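Dustarberg Folding Table: Set-up and Folding Guide
Section 6: Folding shirts with collars and neckbands
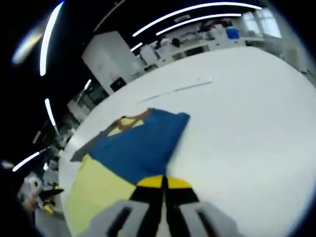

6.1 Before you start

Shirts are the best fun of the whole guide, and they are where the Dustarberg really earns its floor space. You have a big, pale, smooth top that lets cloth slide and turn freely, and once you have the rhythm you'll whizz through a full basket before the kettle has boiled (well, nearly). If you have come straight here from Section 5, towels, the movements will feel familiar. The extra thing to learn is the neck.

You will need:
- the table, at the height you set in Section 2
- clean shirts, fully dry
- the folding strip from the accessories bag, or any straight, flat-edged ruler
- a soft dry cloth

Wipe the top with the dry cloth. Crumbs and lint show up on dark fabrics, and they have a habit of ending up inside the fold where you won't see them until you put the shirt on.

Note: The Castetora height kit raises the top for taller users. Fit it before you work through this section, as your reach across the table changes quite a bit.

6.2 Laying the shirt out

1. Empty the pockets and do up the top button, if there is one. Leave the others for now.

2. Hold the shirt by the shoulders and give it one good shake.

3. Lay it face down with the neck away from you and the hem towards you. Let it fall first, then tug it into place.

4. Smooth from the middle outwards with flat palms. Go gently over prints and badges.

5. Check both side seams. They should run down the outside edges. If one has crept inwards, lift the hem on that side and let it drop again.

Caution: Never drag a shirt across the table by its collar or neckband. Ribbed bands stretch, and a stretched one will not sit flat again however carefully you fold.

6.3 Folding the sides

6. Set the folding strip on the back of the shirt, running from the middle of one shoulder down to the hem. It marks your fold line.

7. Bring the side of the shirt over the strip, then fold the sleeve back on itself so that it lies along the body.

8. Slide the strip out towards you and press the fold down with your hand. A crisp long edge is what you're after, and it is a lovely thing when it comes right first time!

9. Repeat on the other side. The two folded sides should meet or slightly overlap down the middle of the back.

10. Put the strip down beyond the shirt, where your sleeves won't catch it.

Note: For long sleeves, fold the sleeve down towards the hem in one straight run. If the cuff hangs past the hem, turn it back up.

6.4 Folding to size

11. Fold the hem up by a hand's width.

12. Fold again, so that the lower edge comes to rest just below the neck. Thick shirts are happier with one large fold here. Thin ones will take two.

13. Turn the whole bundle over with both hands, one under each end. The neck should now be facing up.

14. Straighten the neck with your fingertips. On a V-neck, find the point of the V and line it up with the centre of the bundle. On a round neck, match the two shoulder seams.

15. Press once with both palms and move the shirt to your pile.

Inês Gouveia, who wrote the first version of this guide, always folded with the neck on show, and we have kept her method. You can find the shirt you want in a drawer without unfolding three others, and contrast trims and two-colour fronts look splendid stacked up together.

6.5 Shirts in more than one colour

Football shirts, school sports tops and anything made from blocks of colour deserve a little extra care, and they pay you back for it. Where two colours meet there is often a seam, and a seam makes a firmer ridge than plain cloth.

- Fold beside a seam where you can. Folding right on top of one leaves a bulge.
- If a strong colour will lie against a pale one, make sure the shirt is bone dry. Damp dye can travel.
- Put the shirt on the table in the same direction each time. Your stack will show the same block of colour at the front, and it looks marvellous on an open shelf.
- Slippery sports fabric likes to creep. Rest a hand on the neck while you make the last fold — it only needs light pressure.

6.6 Stacking

Keep the stack at the back left corner if you are right-handed, or the back right corner if you are left-handed. That leaves the near edge free for the next shirt. Alternate the direction of every other shirt if your pile starts to lean.

The Pormont shelf insert takes shirts folded to this size. If yours are coming out too wide, go back to step 6 and move the strip a little nearer the neck on each side.

Caution: Do not sit on the table or lean your full weight on the front edge. Lock both leg braces before you place a basket on top.

Caution: Do not iron directly on the table top. Use a separate ironing board, and let hot fabric cool before you fold it.

6.7 If something isn't right

The bundle is lopsided.
One side was folded in further than the other. Open it back to step 9 and compare the widths at the hem.

The neck puckers.
The sides were pulled too tightly across the back. Loosen them at the shoulders, smooth the neck, and fold again.

The shirt springs open.
Common with stiff new cotton. Press for a few seconds longer at step 15, or put it at the bottom of the pile.

The hem peeps out.
Turn up a little more cloth at step 11.

The strip keeps slipping.
Wipe it, and wipe your table. Fabric softener can leave a faint film on both.

6.8 Practice pile

Start with plain cotton T-shirts, then move on to V-necks, then to slippery sports tops, and leave hoods until you have read Section 7. Fernanda Caldeira in our workshop suggests folding one shirt again and again until your hands know the order, and I can't recommend it enough. By the fifth go you will have stopped looking at the page.

Replacement folding strips are sold singly under part number 204. Quote this number when you write to Gouveia, along with the model name printed inside your warranty card.

Section 6 last revised 7/5/26. Continue to Section 7: Hoods, zips and heavy knits.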